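Week 6 handout: Long tubes, caps and carpeted rooms

Bring this sheet to the practical session. It covers cylindrical items with one closed end and one open end, the kind used for umbrellas, posters and folding stands. 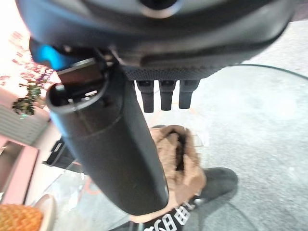
Before handling a tube, find out which end is open. Small parts such as pins and tabs may sit inside the mouth, and they can catch on a sleeve or drop into carpet pile. Pale speckled carpet is especially bad for this – a gray pin is hard to find on it.

Terms used in the notes
Mouth: the open end.
Foot: the closed end, often rounded.
Seam ring: a line around the body where two sections may meet. Do not twist here unless the item sheet says so.

Procedure
1. Keep the mouth higher than the foot.
2. Check for shoes and legs under the tube before lowering it. Seated people tend to stretch their feet out.
3. Lay the tube along a wall, never across a walkway.
4. Log the item in the Selora list under its shelf code.

The Selora list now has 3,630 entries, of which 1,919 came over from the old Omard cards. Tubes from the Rashidi store are still under their old codes.

Allow around 30 minutes for the exercise. Reading for next time: the Zoton packing notes, sections on lids and clips.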